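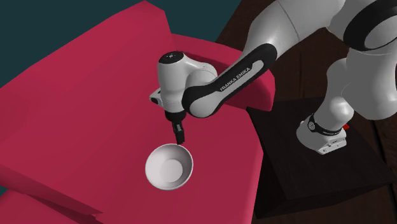 Scene view, Franka arm with the bowl up over the red surface

Ticket: bowl task, sim demos getting thrown out by the success check
Opened by: Naima Zerouali
Project: Allari
Status: open, workaround in place

Hi all, me again (sorry, Divya, I know you just cleared my last one). I've been recording bowl demos in the simulator since September and up to now the keep rate was fine. Then I pulled the new Jardine build and suddenly a big chunk of my episodes get marked as failed on save, even when I've watched them play back start to finish and they look totally good to me! Pick up by the rim, lift, carry, put down, let go. The log just says "goal not reached" and drops the file.

What I tried first, in order:

Restarted the sim and the recorder. Same thing.

Went back to the old controller settings, because I thought maybe my hand was shaky. Same thing, and now my wrist hurts.

Swapped the bowl for the mug from the Flustorville set. Mug saves every single time. So it's something with the bowl, or the bowl and that red surface together.

Then I replayed a bunch of the dropped ones on the wrist view, going a step at a time near the end, and dumped the bowl pose next to it.
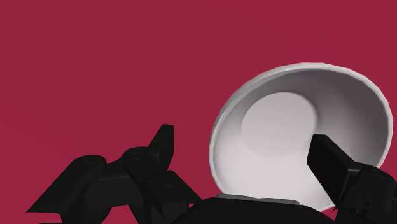 The pose numbers never quite settle. After release the bowl keeps jittering by a hair, and the check wants it still for 80 steps in a row before it says yes. My recorder stops way before it ever gets there. The mug goes quiet almost right away, so it never hits this.

Update, later the same afternoon: Ikhsan had a look and thinks it's the collision mesh. The new build made a simpler one for the bowl and he says the underside came out a bit uneven, so it rocks. That would fit! He also asked if I could just loosen the check. I could, but then we'd be keeping episodes where the bowl really is still sliding, and I don't want the policy learning that this is a nice place to stop. We had that mess at Stelholm and it took forever to clean out.

For now I've done this: old bowl mesh copied back in, everything else left on the new build. Recorded 5 fresh demos, all 5 saved. Then put the new mesh back and did 5 more, and 3 got dropped. Good enough for me to blame the mesh.

Still need help with:

Angus, can you rerun the check on the dropped episodes with the old mesh? I have the action logs for all of them. We're trying to get to 4000 and I'd love not to redo a whole week by hand.

Divya, could the recorder please write a dropped episode to a side folder by default? I only have these because I'd left debug on by accident.

I'll keep going on the old mesh until I hear back. Please don't close this one yet, Ikhsan still wants to look at the plate.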